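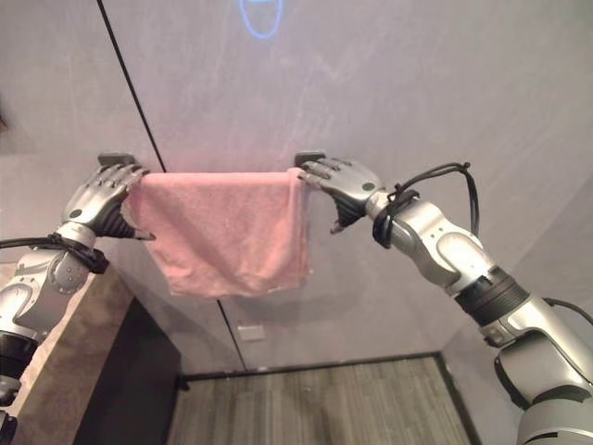
1 min read

Dilwood linen working group
Minutes, August 7, 2022

1. Minutes of the March meeting
Agreed without change.

2. Towel folding
The pink terry towel was taken as the reference piece. Method confirmed: hold by both top corners, pull the top edge taut, let the lower part hang, then fold. Creases in the lower part to be smoothed by hand before stacking. An uneven bottom hem is accepted for towels in daily use — guest sets are to be re-hemmed.

3. Wall
Smudges and streaks noted on the grey wall. To be wiped down with mild soap. The two small brackets stay where they are.

4. Stock
Bath towels on the register: 172. The Prilley store is to return its count before the next order. Hermans quoted for hand towels only; Stokex to be asked for a price on both sizes.

5. Any other business
Shelf labels deferred.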